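Trindier Table Fountain – Set-up Guide
Section 3: Choosing a place and filling for the first time

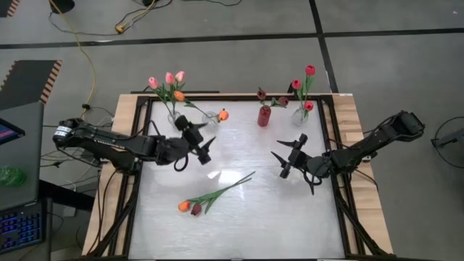
Read this section before you connect the pump. The fountain weighs little when empty, but the full bowl is heavy and must not be moved, so decide on its place first. A table with a flat top and a raised or contrasting border is suitable, provided the bowl stands wholly on the flat part. Ornaments can stay on the same table if they are kept to the far edge, as with the four vases of artificial tulips, and the bowl is set at least 50 mm from the nearest one. Fresh flowers drop petals and pollen, which block the intake filter, so keep these on another table.

3.1 Before you start

You will need the bowl, the pump, the riser tube, the bag of Plilten pebbles and a jug. Check that the table can carry 50 kg. The mains socket should be within reach of the lead without stretching it. Do not use an extension reel.

3.2 Filling

1. Wipe the inside of the bowl with a damp cloth. Do not use washing-up liquid – any trace of it will foam.
2. Press the pump onto the floor of the bowl until all the suction feet hold.
3. Push the riser tube onto the pump outlet. It should go on by hand. Do not use grease.
4. Lead the cable out through the notch in the rim and let it hang in a loop below the level of the socket, so that drips fall from the loop and do not run into the plug.
5. Rinse the pebbles in a sieve and lay them round the pump, leaving the intake clear.
6. Pour in 3000 ml of cold tap water. The level should reach the upper line inside the bowl.
7. Dry your hands, plug in and switch on.

CAUTION: Never run the pump dry. Running it without water for more than a minute will damage the impeller, and this is not covered by the guarantee.

Note: The pump may rattle at first while air leaves the tube. If it is still noisy after five minutes, switch off, unplug and tilt the pump gently under the water.

3.3 Adjusting the flow

Turn the grey collar on the pump towards the minus sign if water splashes over the rim. On the Hetiser bowl the collar is reached from above, and the pebbles can stay in place. On the Güler bowl, lift out the top layer of pebbles first.

3.4 Topping up

Check the level every two days, and daily in warm rooms. In hard-water areas use filtered water. Spare filters are sold in packs of two, part number 1295. For the riser tube, ask for part number 153.

Cleaning and winter storage are covered in Section 4.

Text revised 2018-07-18, S. Baloyi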